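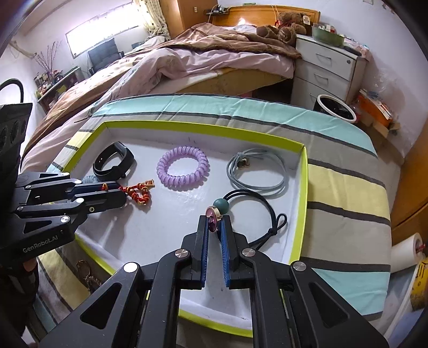

Hair ties in the tray, one with a pink-purple stone and a teal bead.

The Long Way Up to Ellulham
By Igor Baran

I used to believe that a gravel bike is a road bike for people who are afraid of traffic. I said this loudly, in cafes, to persons who owned gravel bikes. So when Nayeli Castaño invited me to ride the old forest track from Plollau to Ellulham, I accepted mainly to collect more arguments.

The track is 74 years older than the paved road. It climbs 1464 meters before the pass, and it does this without hurry. The loggers built it for horses, so the grade is kind almost everywhere, and the surface is whatever the last rain decided. I came with tires of 38 millimeters. Nayeli looked at them and asked if I had brought a second pair of legs.

We were four. Nayeli rode in front, with Giang Lý beside her. Fletcher Dunstan stayed at the back with me, and I thank him for his patience. Fletcher raced on the road for 13 seasons and stopped when his knee asked him to. Now he runs tires so soft that I could press them flat with my thumb. On the first washboard section I understood why. My hands were shaking on the bar like I was holding a drill, and Fletcher was eating a banana.

There is a way of suffering which I know well from the road. You look at the wheel before you, you look at the number on your screen, and you wait for the top. On gravel I could not do this. When I looked at the screen, I hit a stone. After the second puncture I put the computer in my pocket, and it stayed there until evening.

The punctures were my own fault, I admit it. I still used inner tubes. Giang has a shop called Jinwood, and he has a calm face for customers such as me. He did not say anything during the first repair. During the second one he said that sealant is cheaper than a divorce. I am not married, but I wrote it down.

At the pass we stopped at Lò, a bakery with two tables and an oven made of brick. The owner, Định Cao, sells a flat bread with cheese and green onion, and he cuts it with scissors. He told us that in August the riders stand in line out to the water trough. We had the place for ourselves. I ate three pieces and then, when the others were filling bottles, one more.

The descent to Ellulham is 20 kilometers, and I was slow on all of them. I braked where Nayeli did not brake. I walked one corner - it was a loose one, with a drop on the left side, and I am not ashamed. But somewhere below the tree line I let the bike move under me a little, as Fletcher had been telling me since the morning, and it found the line by itself. I shouted something. Fletcher says it was not a word in any language.

My road bike is still on its hook, and I still ride it when the weather is good. But I have ordered wheels from Giang, with tires of 47 millimeters and no tubes inside, and next spring we want to try the track from the other side. Nayeli says that direction is steeper. She said it with too much pleasure.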